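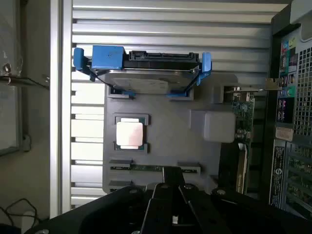

Melina Lambrakis asks whether it's worth opening up an old office tower at all, or if she should take hers to the recycling drop-off and be done with it. Fair question. I'm going to answer it in a few posts, as I've got one on its side on the bench right now.

Short answer: open it. You can get a good idea of what you have in a few minutes, and you can still recycle it afterward.

First, unplug everything. Then hold the power button down for a few seconds with the cord out. Lay the tower flat with the side panel facing up and the rear ports toward your right hand or your left, whichever you like. I work with the ports on the right.

Touch bare metal on the case before you touch anything else. I don't use a wrist strap at home. Some people do and that's fine.

The drive on this one sits in a blue plastic carrier. Blue plastic is a good sign on a lot of office machines. On the ones I've had, it meant the part was made to come off by hand. Look for tabs on the sides and squeeze or lift, gently. If it won't move, look for a latch before you pull harder.

It's a 3.5-inch drive, silver, with a label so worn I can't read anything on it. So I don't know the capacity yet. I'll find out when I hook it up to the Drondine dock.

About the drive, Melina: this is the main reason I'd open yours before dropping it off. Your old files are probably still on it. Take the drive out and keep it, or wipe it. Don't count on the drop-off place to do it for you.

I keep pulled drives in a shoebox with masking tape on each one. The tape says which machine it came out of. I skipped the tape for a couple of years and I'm still sorting out that mess.

Next is the big gray shroud over the board. A lot of people see one of these and think they have to take it off to see anything. On this one there are cutouts, and you can see the processor through one and the memory through another.

Something I'm still puzzling over: the processor is showing its bare metal top. In a working machine there should be a heatsink on that. So before anybody powers this one up, it needs a cooler and fresh paste. Do not turn one on like this to see if it boots.

If yours has its heatsink on, leave it on for now. You don't need to see the chip to decide whether to keep the computer. The model number on the case will usually get you there.

Memory: the module I can see is a green one, held by gray latches at the slot. Push the latches outward and it pops up. Hold it by the short ends. To put it back, line up the notch and press straight down until the latches close.

If you only do one upgrade, I'd make it an SSD. If you do 2, add memory. Check what type your board takes before you order. I bought the wrong kind from Dirnley in July and they took it back, minus shipping.

There's a green expansion card standing up at the rear on its metal bracket. I'll pull it and write down whatever part number is on it, then decide if it stays. If you aren't using a card, you can leave the slot empty, but put a blank cover over the gap.

Rear panel: look at the vent grille while you're in there. Dust packs into those little square holes. I go over it with a soft paintbrush and a vacuum hose held a few inches away - don't let the nozzle touch the board. Canned air works too, outside.

Screws go in a muffin tin. One cup for the case, one for the drive, one for cards. The Grastari magnetic tray somebody gave me is nice, but I don't like it near old hard drives. Probably harmless. I use the tin anyway.

What I expect to spend on this machine: up to $40 for a cooler and a small SSD, both used. Over that and I'd stop and use it for parts. The last one I did went to my neighbor's kid for homework and it's still going as far as I know.

If you decide to recycle, put the side panel back on first. Zacharopoulos on the east side takes towers on Sunday mornings, but the guy at the counter sent me home once with one that was open. Call ahead, their hours move around.

Melina, send me the model number off the front or the back and I'll tell you which memory to look for. I'll post again when I've got a cooler for this one.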